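Two-Arm Dish Kit on the Counter: Tips Before You Rent One, Tips Once You Have

Updated 12 Apr 2020

Quick one this month, lots of mail about the Zodance dish kit so here goes. Two robot arms, one rack, one brush. Dinetti rents it and also sells it. I've had the rental. Notes below in the order I scribbled them, sorry.

Price first, everyone asks

$3,000 to buy. $200 a month to rent, plus a $400 deposit you get back if the grippers come home in one piece. Delivery was in the price where I am. Setup visit was too, ask anyway, get it in writing.

Rent first. Please. You will know in a month if this is a helper or a very large toaster you resent.

Measure. Then measure with the arms up

The footprint on the spec sheet is the tabletop. Arms and cables go higher than that. The cable on the right arm makes a big loop when it reaches in and mine wanted the space where the spice shelf was. Shelf moved. Do it before the delivery guys are standing there.

Also:
Cabinet doors. Open every one near it and check.
Outlet on its own, no kettle sharing.
Leave a hand's width at the vent along the bottom front. Dish towels end up hanging there. Don't.
Floor joints — if the counter rocks when you chop, fix that first. Shim under the cabinet foot, folded cardboard will do for a week and no longer.

What it does and doesnt do

It puts plates in the rack. It takes them out. It holds a round brush in one gripper and goes at whatever the other one is holding, or supposed to be holding. Cups, bowls, plates, fine.

Forks: no. Pots: no. Anything with a long handle, no. Your grandmother's gravy boat, you already know.

No water in the work area in my version. You rinse at the sink, you carry over. The brush part is dry crumbs and stuck rice, really, and if you soaked the plate beforehand there's not much left to do. So think of it as a racking and unracking machine with a brush and you'll be happier. The leaflet oversells this bit. Minus one from me.

Dishes it likes

Plates with a rim. Flat coupe plates were slower, it fumbles the edge. A dark rim band seemed to help mine, plain white on a pale top got more second tries. That's my kitchen and my lamp, yours may differ.

Cups with ribs or facets hold better in the gripper than smooth ones. Cheap ribbed tumblers from the picnic aisle were the best thing I bought all month. Get them in different colors, then you can tell it which cup by color in the app and it's less of a guessing game.

Bowls upside down only. With a proper foot ring if you have them, gives the fingers something to get hold of.

Skip: stemware, thin china, anything already chipped (a chip catches), mugs with big handles unless you've got patience.

Loading tips, works with or without robots

Tumblers upside down, all on one side of the rack. Plates on the slotted side. Don't mix the two. Sounds fussy, saves you the most time of anything on this page.

Big plates toward the back, small in front. Lean them all the same way.

Leave the first slot free. Your hand needs it, the gripper needs it more.

Put cups you're handing over in a row in front of the rack, space between them. Two fingers of space. Touching cups = one cup knocked over by the other cup.

Don't stack plates on the top and walk away expecting it to un-stack them. It tried. I stopped it.

Rack: coated wire, plain, with a low rim. The one in the box is OK. I tried my old rack with the deep cutlery basket and the arm kept bumping the basket. Back to the box rack. Check the feet for rubber caps, if one's gone the rack creeps. Dab of museum putty under each foot, done.

Brush

Change it sooner than you would your own. Bristles splay on one side from the way it gets held. Turn it a quarter each time you put it back in its spot and you get a couple more weeks out of it.

Soak in warm water and white vinegar, rinse, stand bristles down. Dry it all the way before the gripper has it again. A wet handle slides.

The kit brush is round and stubby. Regular long-handle ones I wouldn't bother with.

Cleaning the kit itself

Power off. At the wall, not the app.

Arms: barely damp microfiber, one drop of dish soap in a bowl of water. White shells show every fingerprint. Follow with a dry cloth. No spray on the joints ever, spray the cloth.

Gripper fingers: cotton swab, rubbing alcohol, weekly. Grease on the fingers is why plates slip. If plates have started slipping, do this before you call anyone.

Little cameras on the wrists: lens cloth. Glasses cloth is fine. A smear there and the whole thing gets shy about everything.

Front rail: crumbs get in the grooves. Old toothbrush, then the crevice tool on the vacuum. Chopstick with a bit of damp rag for corners. Go gently near the wires on the left, mine has a bunch of thin ones there and they are not tucked in very well. I asked Dinetti for a cable cover, they sent velcro straps. Meh, but it works.

Vent: vacuum brush, low suction, once a month.

Table top: marble pattern, forgiving, hides everything. Which means feel for stickiness with your palm, your eyes won't find it.

Papering the walls

The bay has three sides and they come blank. You can paper them. Yes I did, yes it's flowers and bows, moving on.

Tips for that. Peel and stick, matte. Gloss throws glare and the cameras don't love it. Start at the back wall, center a motif, then do sides. Leave the corner posts bare so you can get a panel out later. Cut round them with a fresh blade, a dull one drags and tears the pattern. Wipe the panels with alcohol first and let them dry or the paper lifts at the bottom by the end of the month.

Busy pattern, does it confuse the thing? I asked. Dinetti's answer was run the calibration again after any change in the walls, takes 20 minutes. So did that, no drama. Skip it and things go a bit sideways, I did skip it the first time.

Noise and timing

Hum, then a click at the grip. Not loud. Loud enough in an open-plan place if somebody's on the phone. I run it after dinner while I wipe the stove.

It's slow. I'm faster. You're faster. The point is you're doing something else meanwhile.

Kids and cats

Stop button where an adult can reach it and a cat can't sit on it. Tape a line on the floor for the kids. No hands in the bay while it's moving, no "just grabbing my cup". House rule, no exceptions, put it on the fridge.

Running it with Zinholm soap pods nearby etc.

A reader asked if fumes or soap powder hurt it. No idea on fumes. Powder yes keep it away, it cakes in the rail. Store under the sink like always.

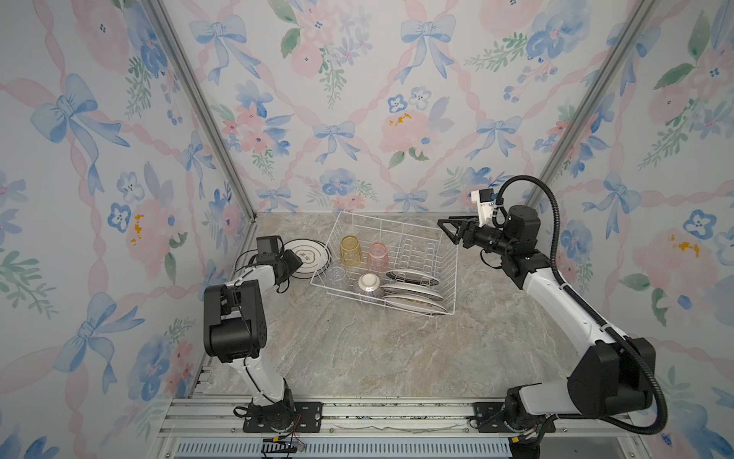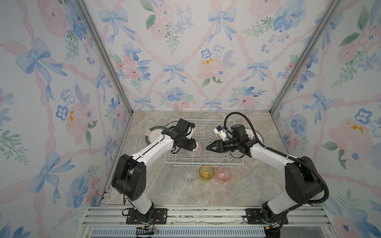 Danko
Kitchen and cleaning tips, Zinholm Home Pages

Tumblers, bowl and plates in the first one are where I'd put them by hand, glasses down on the left half, plates on edge in the slots. In the second the left arm has the brush, and the tumblers are standing upright in a row in front of the rack. Note the spacing, note also how much room that cable takes over the right arm. Spice shelf, rest in peace.

Few leftovers that didn't fit anywhere:

Keep the box. Return shipping without the original foam costs and they do check.

Take photos of the grippers on day one, all sides, for the deposit.

Put a silicone mat under the rack only if it's thin. Thick one raised the rack and I had to recalibrate for height. Took it out again.

Scraps of tape and paper on the rail, pick them off when you see them. Mine collects them somehow.

App updates: do them in the morning. One ran right at dishes time and I ended up washing by hand, annoyed, with two perfectly good arms next to me.

Extra fingers are a spare part you can order, get a pair with the kit if you're buying. If renting, they swap worn ones free, you have to ask tho.

So rent or buy? If you do dishes for one or two people, neither, get a nice rack and the ribbed tumblers. Family of plate users, bad wrists, trouble standing at the counter long — rent, try the month, then see. I've kept mine on for a second month. Buying, not yet. I want the brush side better and a real cable cover for that money.

Questions in the comments box, I read them, I'm slow in April. Next page is oven racks and what gets burnt sugar off them.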